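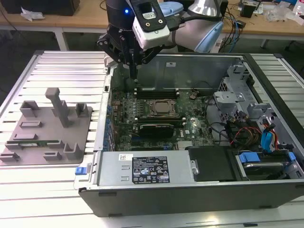
Desktop tower on its side, panel off.

Search this site... Search

Six months in: the Nanstead history trail
Progress report to the Bozkurt Fund
April 9, 2022

Hello again, everyone at Bozkurt! Your form asks for "a narrative account of activity in the period," and my first one came back with a kind note saying it could be longer, so I hope you've got coffee. I've put it up on our site as well, since half the town keeps asking me where the markers are.

Nanstead turned 109 in October. I know that isn't a round number. We missed the hundredth completely (there was a cake, I'm told, and it rained) and at some point a few of us decided we weren't going to sit around waiting for the next big one. So the trail got its kickoff on the birthday, with the high school band on the depot steps and far too much potato salad, and your first payment landed that same week.

What we said we'd do was collect people's stories and old photographs, pick the best spots, and put up markers between the depot and the old Zakside ferry landing. Then a booklet to go with it. The collecting has gone better than I dared hope. The choosing is slow. The markers are slower still, and I'll get to that.

Stories and photographs

We have 313 written or recorded stories as of this report. Some are two lines on an index card ("My grandmother sold eggs here and didn't like the mayor") and one runs to most of a spiral notebook. I've read or listened to every one of them and I love them all, even the ones that flatly contradict each other, and boy, do they contradict each other! There are at least three versions of how Cliltetti got its name. It was a railroad siding, or a misspelled family, or a word a surveyor made up when he was tired. I don't think we'll ever settle it, and I'd like the marker there to say so plainly and give all three.

Photographs stand at 338, counting both sides of the ones with writing on the back as a single item. Most came in shoeboxes. The shots of the ferry are the prize of the bunch - you can read the fare board in one of them, and a child is sitting on the rail in a way that would get everybody arrested today. We still have very little from the Cliltetti end of town before the new bridge, and almost nothing showing the cannery with people working inside. If anyone reading has a drawer they haven't opened in a while, please open it.

One change from the plan you approved. We had meant to hold the story days only at the library. Attendance there was fine, but it was the same friendly faces each time, so we moved two of them out to the Zakside grange hall and got a completely different crowd, mostly farm families, along with a good bit of pie. The hall charges a small fee. I've taken that from the printing line and it's shown on the budget page.
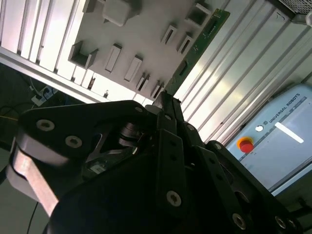 A reader from out at Zakside wrote to say we've got the ferry landing in the wrong place altogether, that it sat upstream of the big bend until the flood, and that anybody following our draft map would be standing in what used to be a hog lot. I went back to the county plat books after that, and the letter is right about the earlier landing. There were two. We had found the later one and stopped looking, which is on me. The route will now take in both, and it adds a short stretch of gravel shoulder that the county has agreed to mow.

The markers

Five markers were due to be in the ground by the end of this period. The true number is zero, and I would rather you heard that from me.

The texts for all five are written and checked. They cover the depot, the cannery wall, Cliltetti siding, the schoolhouse lot and the ferry landing (now landings, plural, so that one went back for a rewrite). The posts are paid for and sitting in a barn. The holdup is the right-of-way permit for the three that stand next to the state road, which needs a drawing with setback distances on it, and our first drawing used the wrong form. The new one went in last month. The two on town land could go up tomorrow, but the fellow with the post-hole auger gives a much better price for doing them all in one go, so I've chosen to wait. If you'd prefer to see two up now, tell me and I'll book him.

I'll also admit I wrote the texts too long. My first try at the depot was practically a novel. You'd need a folding chair to get through it! They've been cut down hard, and what came out is going in the booklet, so nothing's lost.

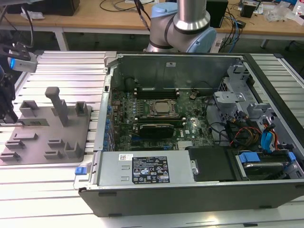
Money

Spending is under budget for the period, nearly all of it because of the marker delay. The grange hall fee is the only item that wasn't in the original plan. I haven't touched the contingency. I'd like to carry the unspent installation money forward into the next period and, if you're willing, shift the booklet to the period after that, so the map in it can show where the posts really ended up. A signed budget page is coming by mail.

What's next

- Permit decision, then all five posts in one run.
- One more story day at Zakside, by popular demand, and a first one at Cliltetti.
- Sorting the photographs by place and getting written permission for the ones we want to print. We have it for the depot and cannery pictures already.
- A walk of the full route with the fourth graders, who have been studying the ferry and have very strong feelings about what it cost to take a cow across.

Please come and walk it too, any time the weather's decent. I'll show you the cannery wall, where you can still make out the painted letters in the late afternoon, and after that the diner does a good pork sandwich.

This site uses cookies to remember your preferences. Accept | Manage settings

Comments (4)

The surveyor story is the correct one. My uncle always said so.

Our uncle said the family one, and he lived there.

Is the gravel part going to be okay for a stroller? We did the depot end in October and it was fine, but I'm wondering about out past the bend.

I've got a box of cannery things including two pay envelopes and a group picture by the loading door. Can I drop it at the library or do you want it at the next story day?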